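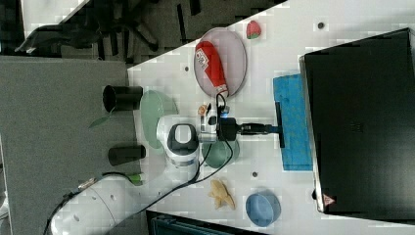

卓上片付け改善(Wanyama)中間報告
提出日:2022年10月6日(木曜日)
宛先:Centon 助成担当 Thịnh Trương 様
報告者:Erick Mbwambo

1. 進み具合

前回の報告では「おおむね順調」と書きましたが、この表現は取り下げます。予定していた11回の片付け記録はすべて終わりました。ただ、終わったのは記録を取ることであって、机が片付くようになったかどうかは別の話です。記録票の行数は1414になりました。多ければ説得力が出るという前提で始めた項目ですが、読み返すと同じ皿を同じ場所に戻しただけの行がかなりあり、数字ほどの中身はありません。

対象は申請時と変わらず、白い天板の机とその横の灰色の面です。机には薄ピンクの楕円皿、黄緑の皿、濃い緑と水色のボウル、おもちゃのバナナといちご、それに青いスポンジクロスと大きな黒いノートパソコンが載ります。横の面には黒い筒形のカップ類を置いています。申請書ではこれを「日常的な食卓に近い構成」と説明しました。今読むと少し言い過ぎです。ノートパソコンが食器と同じくらい場所を取っている食卓を、日常的と呼んでよいのか迷います。

2. 置き場所の規則について

Plolota案(物ごとに定位置を決める案)は、紙の上ではきれいです。食器は左、食べ物は皿の上、拭くものは右、という程度の規則で、説明に時間はかかりません。問題は作業の途中です。黄緑の皿は机の端で傾いたまま置かれることがあり、規則の上では「左」に当たるので記録票では合格になります。落ちそうな皿が合格になる規則を、私は良い規則だとは思いません。次の期からは「端にかからない」を判定に入れます。

食べ物は皿の上、という決まりも怪しくなってきました。楕円皿に赤と白の包装のものが斜めに載っていて、いちごはその右隣の天板に出ている。バナナに至っては皿からかなり離れたところにあります。片付けの途中なのか、終わったつもりなのか、机を見ただけでは判断できません。記録票に「途中」の欄を設けなかったのは私の設計ミスです。

ボウルは二つとも浅く見積もっていました。重ねれば場所が減るという意見があり、試す価値はありますが、色で見分けている人が下のボウルを探すようになるだけではないかと疑っています。効果が出てから本採用にしてください。先に手引きへ書き込むのはやめていただきたいです。

カップ類についても一言。灰色の面では、立っているものと横に倒れているものが混在します。倒れているほうを「しまった状態」と数えるかどうかで担当者の判断が割れ、結局どちらにも丸が付いていました。緑の葉の形をしたものも同じ面に置かれたままになりがちで、どの分類にも入っていません。食べ物か飾りか、そこから決め直します。

3. 拭き取り

青いクロスはノートパソコンのすぐ左に平らに置く運用です。すぐ手に取れるという理由で決まりましたが、パソコンの隣に拭くものを置くことに、私は最初から賛成していませんでした。湿ったクロスを使う日が来れば、まずそこが問題になります。今期は事故の報告がありません。事故がないことは置き場所が正しいことの証明にはならないので、次の期はクロスを机の手前側に移した場合も試します。

黒い柄の付いた道具をクロスに当てて使う方法も、手順書に残しています。手で直接拭く場合と比べて仕上がりがどう違うのか、記録からは読み取れませんでした。「きれいになった」という感想欄の記入は多いのですが、拭く前の状態が書かれていません。前後の比較がない感想を成果として数えることは、今回は見送りました。

天板の小さな穴の扱いも未定です。ごみが入るという指摘と、気にしすぎだという指摘が一件ずつあり、どちらにも根拠が付いていません。ふさぐ工事の見積もりは取っていませんし、取る必要もまだないと考えます。

4. 費用

今期の支出は、クロスの買い足しが300円、分類用の札と記録票の印刷が3000円です。申請額の範囲に収まっています。印刷代の大半は、上に書いたとおり役に立たない行のために使われました。紙の記録票は次の期でやめる方向です。

Flukonから収納トレーの提案を受けています。仕切りに物の形を印刷したもので、見た目は分かりやすいです。ただ、仕切りの形に合わない物が来た途端に行き場がなくなる点について質問したところ、まだ回答がありません。回答が来るまで購入は保留します。トレーを入れれば片付くという説明は、片付かない原因が入れ物にある場合にだけ成り立つもので、その確認が済んでいません。

5. ご指摘への回答

Trương様から、改善率を一つの数字で出せないかとのご要望をいただいていました。出すこと自体はできます。しかし傾いた皿を合格とし、倒れたカップにも丸を付けた票から計算した率ですから、外部に示すのは避けるべきだと考えます。どうしても必要な場合は、判定の欠点を同じページに書くことを条件にさせてください。

「参加者の意識が変わった」という一文を要約に入れる案も、今回は外しました。意識を測る設問を用意していなかったためです。

6. 次の期にすること

記録票に「途中」の欄と、机の端についての判定を加える。
葉の形のものと、包装されたものの分類を決める。
クロスの位置を二通りで比べ、拭く前の状態も書く。
担当者どうしで同じ机を別々に判定し、食い違いを先に調べる。

最後の項目は本来なら初回の前に済ませておくべきでした。10月中にここまで終わらなければ、Plolota案の継続そのものを見直す提案を出します。記録票の写しが必要でしたら、Mbwambo宛にお知らせください。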